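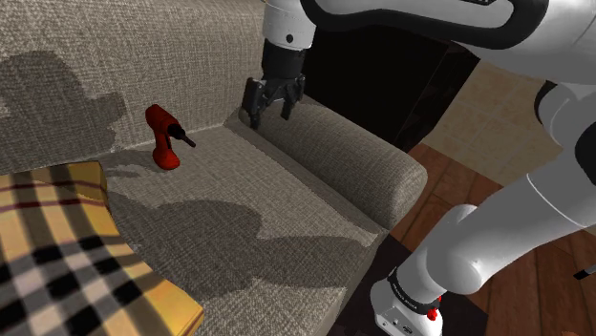 Ohne die Stunde zwischen eins und zwei könne man das Kind auch gleich im Treppenhaus schlafen legen, schrieb mir eine Leserin aus Dauda, und ob ich das bitte mal so in die Zeitung setzen könne. Kann ich! Ich hätte es sonst wahrscheinlich selber irgendwie so gesagt, nur weniger schön.

Fekberg behält seine Mittagsruhe

16. Juli 2022

Es ist also durch. Fekberg behält die Mittagsruhe, allerdings in einer gekürzten Fassung, und wer die letzten Monate in dieser Stadt verbracht hat, weiß, wie viel Luft man über so etwas verlieren kann. Bei der Bürgerbefragung haben 543 Leute für das Behalten gestimmt und 495 für das Abschaffen. Der Gemeinderat war an das Ergebnis nicht gebunden, hat sich am Abend nach der Auszählung aber ziemlich flott daran gehalten. Ich saß ganz hinten neben der Heizung und war noch vor den Spätnachrichten wieder zu Hause, das hatte ich bei dem Thema nicht erwartet.

Bisher galt: Ruhe von zwölf bis drei, und zwar für alles, was brummt, hämmert, kreischt oder bellt (das mit dem Bellen stand wirklich drin, wobei ich gern wüsste, wie man das einem Dackel zustellt). Ab dem ersten August gilt: Ruhe von eins bis zwei. Eine Stunde also. Rasenmäher, Laubbläser, Schlagbohrmaschine, Kreissäge, Teppich ausklopfen auf dem Balkon – alles erst danach wieder. Klavier und andere Instrumente sind jetzt ausdrücklich ausgenommen, solange die Fenster zu sind. Darüber hat sich in der Sitzung jemand so laut gefreut, dass die Vorsitzende um Ruhe bitten musste.

Wer sich nicht dran hält, kann bis zu 200 Euro loswerden. Vorher gibt es eine mündliche Verwarnung, beim zweiten Mal eine schriftliche, und erst beim dritten Mal kostet es. In der alten Satzung stand übrigens noch ein Betrag in Mark, und ich habe im Rathaus gefragt, ob den jemals wer bezahlt hat. Man wollte nachschauen. Ich habe seitdem nichts gehört, bleibe aber dran.

Die Geschichte mit der Satzung ist nämlich eine ziemlich alte. Die erste Fassung stammt von 1868 und hat mit schlafenden Kindern überhaupt nichts zu tun. Damals ging es um die Gerber unten am Bach, die in der Mittagszeit nicht walken durften, damit man im Bethaus gegenüber sein eigenes Wort verstand. Das Bethaus ist weg, die Gerber sind weg, der Bach läuft in einem Rohr unter dem Parkplatz durch, und die drei Stunden sind einfach stehen geblieben. Im Stadtarchiv kann man sich das Blatt anschauen, man muss nur klingeln. Die Schrift ist grauenhaft, ich habe für eine halbe Seite fast einen Vormittag gebraucht und am Ende doch jemanden fragen müssen, der das gelernt hat.

Losgegangen war der aktuelle Streit im Februar, oben in Dauda, in den Reihenhäusern hinter der Wendeplatte. Da sind in kurzer Zeit ziemlich viele Häuser verkauft worden, und wer ein Haus aus den Siebzigern kauft, der reißt halt erst mal Fliesen raus. Mittags, abends, in den Ferien, wann eben Zeit ist. Die Alteingesessenen haben auf die drei Stunden gepocht, die Neuen haben gefragt, wie sie mit einer Baustelle jemals fertig werden sollen, wenn mitten am Tag drei Stunden fehlen. Die Handwerksbetriebe waren übrigens immer schon ausgenommen. Das hat die Sache eher verschärft, weil dieselbe Bohrmaschine dann je nach Hand mal erlaubt und mal verboten war!

Ich muss dazu sagen, dass ich in der Frage selber lange hin und her gerutscht bin. Ich arbeite viel von zu Hause, und die stille Zeit nach dem Essen war mir heilig, da schreibe ich meistens die Sachen, die am nächsten Tag noch was taugen. Andererseits habe ich vorletzten Herbst ein Regal aufgehängt, um Viertel nach zwölf, zwei Löcher, und hatte danach einen Zettel im Briefkasten. Mit Uhrzeit. Das Regal hängt übrigens schief, das war also alles umsonst.

Was mir an der Debatte gefallen hat: Es wurde wirklich geredet. Im Café Trama lag wochenlang ein Heft auf dem Tresen, in das man seine Meinung schreiben konnte, und das Heft war irgendwann voll, und es wurde ein zweites hingelegt. Manche haben halbe Romane verfasst. Jemand hat einen Schichtplan aus dem Pflegeheim abgemalt und danebengeschrieben, dass Nachtdienst auch Arbeit sei und der Schlaf danach nun mal um die Mittagszeit stattfinde. Darunter stand in anderer Schrift, dann müsse man ja konsequenterweise den ganzen Vormittag still sein. Und darunter, ziemlich klein: ja bitte.

Der Satz mit dem Schichtdienst ist auch im Rat angekommen. Eine Fraktion hatte vorgeschlagen, die Ruhezeit auf zwei Stunden zu legen und dafür die Abendruhe erst um neun anfangen zu lassen, das wurde aber abgelehnt. Die Abendruhe bleibt bei acht. Für Feiertage ändert sich gar nichts, da gilt weiterhin das Landesrecht und damit ganztägig Ruhe, auch wenn man noch so schönes Wetter zum Heckeschneiden hat.

Ein Blick zu den Nachbarn: In Skultell gibt es seit ein paar Jahren überhaupt keine Mittagsruhe mehr. Ich bin letzte Woche mal hingefahren und habe mich um halb zwei auf eine Bank am Kirchplatz gesetzt, mit einem Käsebrötchen und besten Vorsätzen. Gehört habe ich eine Taube, zwei Mopeds und irgendwo weit hinten einen Häcksler. Dramatisch war es nicht. Allerdings hat mir die Frau am Kiosk gesagt, im Frühjahr sei es deutlich schlimmer, da gehe das mit den Hochdruckreinigern los, und dann mache sie das Fenster zu und das Radio lauter. In den Mehrfamilienhäusern gilt dort ohnehin, was in der Hausordnung steht, und die sind oft strenger als jede Gemeinde.

Das ist übrigens auch für uns in Fekberg wichtig, und im Rathaus haben sie mich ausdrücklich gebeten, es zu erwähnen: Wer zur Miete wohnt, schaut bitte zuerst in den Vertrag und in die Hausordnung. Steht da eine Ruhe von zwölf bis drei, dann gilt die im Haus weiter, egal, was der Rat beschlossen hat. Mehrere Hausverwaltungen wollen ihre Aushänge im Lauf des Sommers anpassen, einige aber auch nicht. Nachfragen lohnt sich.

Die neue Satzung hängt ab nächster Woche im Schaukasten am Rathaus und liegt im Bürgerbüro zum Mitnehmen aus, auch in größerer Schrift. Auf der Seite der Stadt soll sie ebenfalls stehen, da war bei meinem letzten Versuch allerdings noch die alte mit dem Mark-Betrag. Fragen nimmt das Ordnungsamt vormittags am Telefon entgegen. Mittags geht dort keiner ran – die haben von zwölf bis halb zwei zu.

Und die Leserin aus Dauda hat sich noch einmal gemeldet. Eine Stunde sei wenig, aber das Kind schlafe inzwischen sowieso meistens erst um eins ein.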